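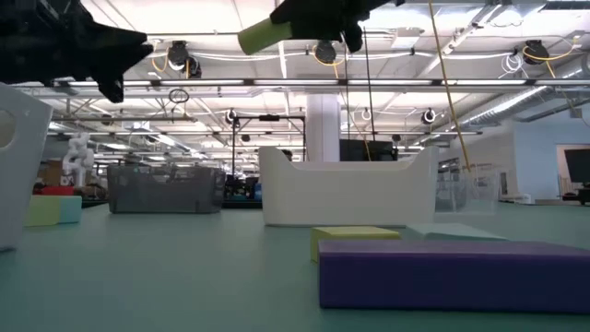
How to compare the cost of renting and buying a home

Working out whether to rent or buy takes an evening and a sheet of paper. The method below uses your own figures and leaves out guesses about house prices until the end. The sample numbers come from a two-bedroom flat in Ornwood.

Step 1. Add up what renting costs in a year

Start with twelve months' rent. Add contents insurance and any parking or service charge that the landlord passes on. Leave out council tax and fuel, as you would pay those either way. For the Ornwood flat, the rent and extras came to 2,786 a quarter, so multiply by four for the year.

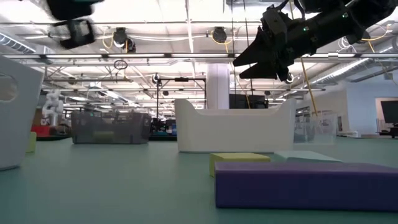

Step 2. Add up what owning costs in a year

Take only the interest part of the mortgage payment. The rest pays down the loan, so it is still your money, though you can't easily spend it. Your lender's yearly statement shows the split. If you don't have a mortgage yet, multiply the loan by the interest rate for a first-year figure.

Then add:

- buildings insurance
- ground rent and service charge, if any
- repairs, at one per cent of the price unless you know better
- the interest your deposit would have earned in savings

People often leave out the last item, and it can be the second largest on the list.

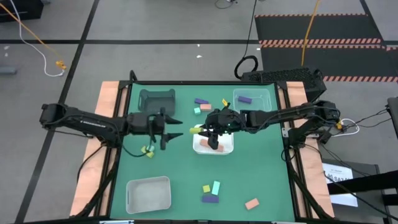 Step 3. Spread the one-off costs

Legal fees, the survey, any tax on the purchase and the agent's fee when you sell all count. Add them together and divide by the number of years you expect to stay. Someone who moves after three years carries a much heavier yearly cost than someone who stays for ten. Do the same with moving costs on the renting side - tenants tend to move more often.

Step 4. Compare, then test

Put the two yearly totals side by side. Now change one figure at a time: the interest rate up by a point, the rent up by five per cent, the stay cut in half. If the cheaper choice changes each time, the two are close and you can decide on other grounds.

Only at this stage try a rise or fall in the price of the home. Use a small one, and try both directions.
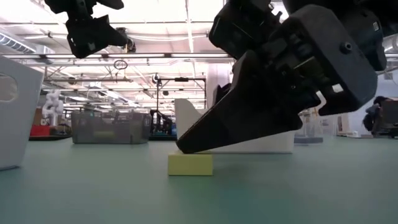 Should I count the whole deposit as a cost?

Count only the interest it would have earned. The deposit itself goes into the home and comes back when you sell, less any fall in the price.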